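Last updated: March

The Flunton site of Gastden opens its doors to the public once a year, and this spring I finally got a ticket. The company tests drinking water for towns along the river, and I have been a customer of one of those towns for most of my life. Visits start at 2 in the afternoon at the gate on Hamdan Road. Parking is on the grass, so wear boots.

We began in the intake room, where sample bottles come in from the vans. Each bottle gets a label and goes into a cold room until a bench is free. The lab handles 800 bottles in a normal week and more after heavy rain. The guide spent a long time on lead pipes - how old houses still have them, and why you should run the tap for a bit in the morning before filling the kettle. I had not known that the first water of the day is the one they ask people to collect.

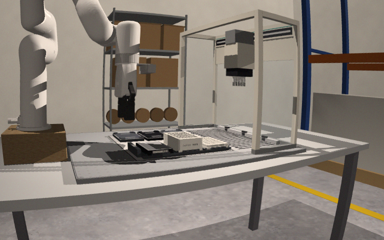
Computer rendering: arm, work table and storage shelf.

The part I liked best was the taste panel. Seven people sit in separate booths and sip water at room temperature, then write down words from a printed list. "Earthy" and "musty" come up most in late summer. Visitors were allowed to try 2 cups, and I could not tell them apart.

After that there was a talk on the Turader reservoir, which supplies the east side of the valley. It was built in stages and covers 355 acres when full. The slides were hard to read from the back, but the old maps on the wall outside were worth a look. One showed the farm lanes that are now under water.

Tea was in the canteen - free, with plain cookies. The restrooms are on the ground floor only. Allow 2 hours for the whole visit, and bring a sweater for the cold room.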